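Usovent background ventilation: frequently asked questions

What does the Usovent unit do?
It extracts air at a low, constant rate from kitchens and bathrooms and raises the rate when humidity climbs. Fresh air enters through the trickle vents in bedrooms and living rooms.

Can I switch it off at night?
No. The unit is designed to run all the time. If the noise bothers you, ask for the night rate to be lowered.

How often should the filters be changed?
Every 6 months. Homes in Grastham close to the main road may need it sooner.

The boost stays on after a shower. Is this a fault?
Boost runs for 17 minutes after humidity drops below the set point. Report it if it is still running after an hour.

There is condensation on my windows.
Check that the trickle vents are open and that internal doors have a gap underneath. Moisture between the panes is a glazing fault and is handled separately.

Who do I contact?
Annick Wong in the Perron office, Monday mornings from 9. Outside those hours, leave a message with your flat number and the fault code.

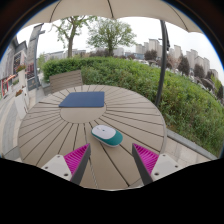
Slatted outdoor table with computer mouse and navy pad.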